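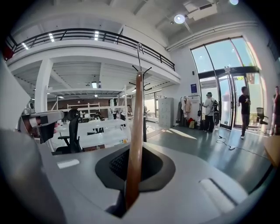
Studio Tips for Small Potteries

Wedge reclaimed clay on a plaster slab, and scrape the slab clean before you change clay bodies. White stoneware picks up iron specks very easily.

Keep glaze buckets lidded and labeled with the date they were mixed. Stir from the bottom with a stiff brush, then put the glaze through an 80 mesh sieve. If it has settled hard, pour the water off into a second bucket, break up the cake and add the water back a little at a time.

Brush kiln wash on the shelves in thin coats. Leave the edges bare so that flakes don't drop on the pots underneath. Grind off glaze drips before the next firing, with safety glasses on.

Dry handled mugs slowly under plastic, upside down once the rims are firm. Hortensia Riquelme leaves hers covered until Wednesday if they were thrown on the weekend.

Mop the floor wet at the end of the day. Don't sweep dry clay.

Hang aprons away from the glazing table and wash them every 8 days or so in heavy use. Rinse them outdoors first, and keep the rinse water out of the sink unless it has a clay trap.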